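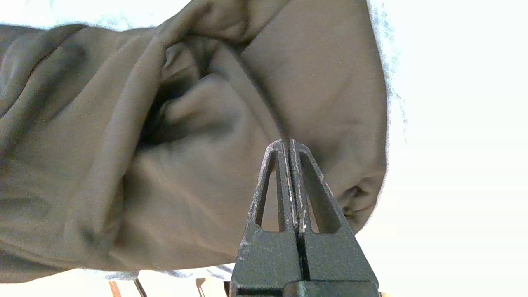

Figure 6. Closed fingers at a draped olive-brown fabric.

6. Hanging a Framed Work on the Savirska Rail

This section covers framed paintings and works on paper up to 20 kg, hung from the Savirska rail with two cables and two hooks. For unframed canvases, see Section 7. For works over 20 kg, use the fixed wall plates described in Section 9.

Before you start

The rail must already be mounted and load-tested as described in Section 4. Check that the wall label for the work has been printed and that the position is marked on the hanging plan. Wear clean nitrile gloves when handling gilded or unvarnished frames. Cotton gloves are not suitable for glazed works.

CAUTION: Do not lift a frame by its top rail. Old corner joints can open under the weight of the glass.

6.1 Setting the height

1. Measure the height of the frame and divide by two.
2. Turn the frame face down on padded blocks. Pull the hanging rings up to their working position and measure from the top of the frame to the inside of the rings.
3. Subtract the result of step 2 from the result of step 1.
4. Add this figure to the center line used in the gallery. The hooks go at this height above the finished floor.

Example: with a center line of 1500 mm, a frame 460 mm high and rings set 53 mm below the top edge, the hooks go at 1677 mm, or 177 mm above the center line.

NOTE: Use one center line for the whole room. Where works are hung in two rows, apply the center line to the gap between the rows.

6.2 Fitting the cables

1. Insert the cable head into the rail at an angle and turn it until it clicks.
2. Slide both heads along the rail until the cables are the same distance apart as the rings.
3. Push a hook up each cable to the height found in 6.1. Release the button to lock it.
4. Pull down firmly on each hook. If a hook slips, replace it. Do not tighten the set screw with pliers.

6.3 Hanging and leveling

1. With one person at each side, lift the frame and lower both rings onto the hooks.
2. Close the safety gates.
3. Place a level on the top edge. Correct by moving one hook, with the weight of the frame supported.
4. Fit a felt bumper to each lower corner so that air can pass behind the work.
5. Cut surplus cable only after the layout has been approved.

NOTE: New cable stretches slightly. Check the level again the day after hanging and at the April inspection.

CAUTION: Hendricks security hooks have a left-hand thread. Turning them the wrong way strips the collar. Use the key supplied.

6.4 Lighting check

Aim lamps only after the frame is level. Stand at normal viewing distance and look for glare on the glass and for a frame shadow across the top of the image. Move the lamp along its track before changing its angle.

Related sections
Section 4: Mounting and load-testing the rail
Section 7: Unframed canvases
Section 9: Fixed wall plates
Appendix B: Condition report form

Endencombe Gallery Systems, Sirnness | Revised 2021-10-13 | All rights reserved | Back to top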